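Household chore robots

Household chore robots are machines meant to take over everyday jobs such as tidying, sorting, loading dishes and folding clothes. The term also covers shop-floor arms used for similar work, mainly picking mixed items out of bins. As of May, most of these systems still ran in labs and pilot sites.

Background

Factory arms have repeated fixed motions for decades, usually with parts that arrive in the same place each time. A kitchen drawer or a returns bin gives them no such help. Items differ in size, stiffness and shine, and they often touch each other or lie against a wall.

Bin picking

Taking single items from a bin is often used as a test of progress, as it calls for much of what tidying a room does. Clear plastic and glass are hard for many depth cameras to read. Soft items change shape when gripped. Objects close to a wall leave little room for a finger to get behind them.

The Fomwood trial used a set of 60 common items and made 300 picks. The arm needed nearly 12 seconds per item, and a person had to step in when two items came up together. The Gashaw warehouse later ran the same set with a suction tool, which did well on boxes and poorly on brushes and soft toys.

Home use

Robot vacuums remain the main chore machine found in homes. The Osow laundry unit folded towels and shirts but had to be fed by hand, and it was dropped after 2 years. Teva, a wheeled helper for picking up toys, was shown in model apartments and did not go on sale. Cost, weight and safety around children are the usual limits.

Outlook

Opinion is split on how soon a general machine will be ready.

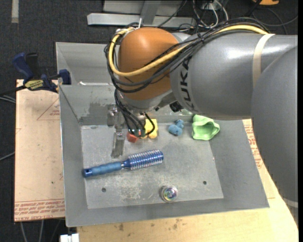 Cuiping Fang has argued that sorting mixed items will be routine in shops well before any home machine can clear a kitchen table without help.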